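The planning team at Fudwood has spent 13 weeks rewriting the software that decides what each arm does next. Its lead engineer calls the old planner "a script with good manners."

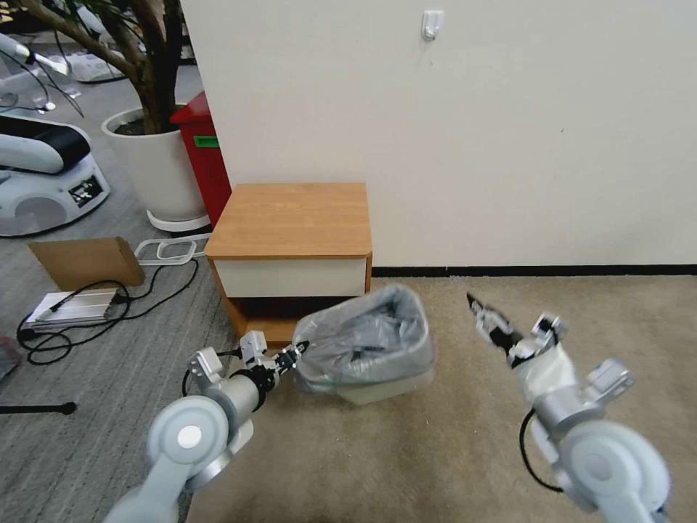
The new one, named Nowicki, keeps a short queue of subgoals for each arm and checks them 20 times a second. "The arms don't have to be busy together," she said. "One can hold the rim of the bin while the other stays open and raised, and that counts as a valid plan."

Perception is harder. Thin gray plastic gives poor depth.
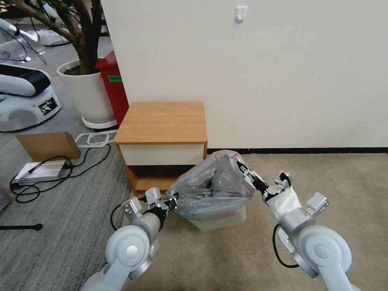
"So we stopped asking for a full shape," she said. "We ask for 2 grasp points and a confidence score — the controller handles the rest." A wider release is planned for September.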